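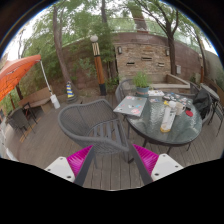
Gray-brown deck boards with narrow gaps between them.

Getting a Wood Deck Ready for Cold Weather

By Malou Ragnarsson
Updated 11/10/2020

Most of the damage I find on a deck in April started the fall before. Leaves sat in the gaps, a planter stayed put until spring, a loose screw let a board lift and take in water. An afternoon of work before the first hard frost takes care of most of it.

Clear everything off

Move the furniture, planters, mats and the grill onto the lawn or the driveway. It's tempting to work around the heavy pieces, but the wood under them is what you need to look at. Outdoor rugs are the worst for this. Roll them up, let them dry over a railing for a day and store them inside until spring.

If you have planters that have to stay out, put them on feet or on a couple of scrap blocks so air can move underneath. Saucers hold water against the boards even when they look dry, so bring those in.

Clean out the gaps

Sweep first, with the boards and not across them. A stiff broom will get the top layer but not what is packed between boards. For that I use an old putty knife with a narrow blade. A plastic one works on soft wood and won't leave scratches. Push the debris down and through if the ground below is open, or flick it up and out if it isn't.

Pay attention to the spots where boards cross a joist. Dirt can't fall through there and it builds up into a plug that stays damp. On most decks the joists are 16 inches apart, and once you find the first one the rest are easy to locate by following the screw heads.

Maple seeds and pine needles need to be pulled. An awl bent into a hook at the tip does well, or a cotter pin puller if you own one.

Washing

A bucket of warm water with a little dish soap and a deck brush on a long handle is enough for a deck that is only dusty. Wet the boards, scrub along the grain, rinse with a garden hose. Work in sections you can rinse before they dry.

For green film, use oxygen bleach powder mixed in warm water. Follow the amount on the package. Leave it on for fifteen minutes, keep it wet, then scrub and rinse. Chlorine bleach will kill the green too, but it is hard on the wood fibers and on whatever is growing beside the deck. Hose down the plants before you start and again when you finish.

I've been using Gratomar deck powder for the past few seasons. It dissolves better in cool water than the kind I used before. The lid on the tub cracks easily, so tape it shut or move the powder into a dry jar with a label.

About pressure washers: the rental counter will often hand you a 4000 PSI machine if you don't ask for something smaller. That is made for concrete. On cedar or pine it will lift the grain and leave stripes that you have to sand out. Ask for the smallest one they have, use a wide fan tip, and keep it moving. If the surface feels fuzzy afterward you were too close.

Rust and other marks

Dark rings from metal chair legs are iron stains. Soap does nothing to them. Oxalic acid, sold as wood brightener, takes them out. Wear gloves and eye protection, brush it on the whole board so you don't get a pale spot, and rinse well. Never mix it with bleach of any kind, and don't put it on while there is still cleaner on the wood.

Grease from the grill should be covered with cat litter or baking soda overnight, swept up, then scrubbed with dish soap. Old grease may need this more than once. Some of it won't come out until the board is sanded.

Candle wax: hold a bag of ice on it, chip it off with the putty knife.

Weeds under and beside the deck

Pull what you can reach. For weeds coming up through pavers at the foot of the steps, a kettle of water straight off the boil at 212 degrees works on young ones. Pour low and slow and wear closed shoes. Dandelions with a thick root will come back and need digging.

Screws, nails and soft spots

Walk the whole deck in thin-soled shoes. You will feel a raised nail before you see it. Nails that have popped can be hammered back down but they'll come up again. It is better to pull them and drive a deck screw that is a little longer and a little thicker in the same hole.

Poke any dark area with a screwdriver. Sound wood stops the tip. If it sinks in easily, mark the board with chalk and check the joist below it too. Stair treads and the end cuts of boards go first. Check where the deck meets the house. If you find soft wood there, or if a railing post moves when you lean on it, get a carpenter to look at it before anyone uses the deck again.

Sealing

The wood has to be dry. Give it two full days of dry weather after washing, more if it's cool. Sprinkle a few drops of water on it. If they soak in, the deck will take sealer. If they bead up, last year's coat is still working and you can skip it.

Read the can for the lowest temperature it can go on at, and remember that it applies overnight as well. If your nights are already too cold, leave it for spring. Put on 2 thin coats if the label allows it. One thick coat stays sticky.

Lay oily rags out flat outdoors to dry, away from the house. A pile of them in a garage can catch fire without a spark.

Putting the furniture away

Wash the chairs and let them dry before stacking. Tip hollow metal legs upside down to drain, or the water inside will freeze and split them. Rub paste wax into folding hinges. Cushions go indoors, standing on edge if you have the room.

If chairs stay outside, add new caps to the legs. My neighbor Signe Zoëga cuts hers from an old bicycle tube and they have held up as well as the store kind.

Snow

Use a plastic shovel and push it the same direction as the boards. Leave the last thin layer alone. Rock salt pulls moisture into the wood and rusts the screws, so use sand on the steps and sweep it off when the weather turns.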